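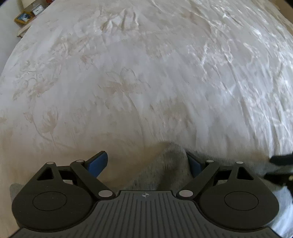

Page last changed: 1 Jan 2022

5. Checking the grip label

Drudel marks each recorded frame as "open" or "holding". Check these labels before the session is sent to planning.

1. Open the session and select Grip View.
2. Move to a frame in which fabric is held between the two blue finger pads.
3. Confirm that the label reads "holding". If it does not, set Pad Threshold to 32 and select Relabel.

Note: Folded knitwear may require a threshold of 17.

Caution: Relabel overwrites manual corrections. Export them first.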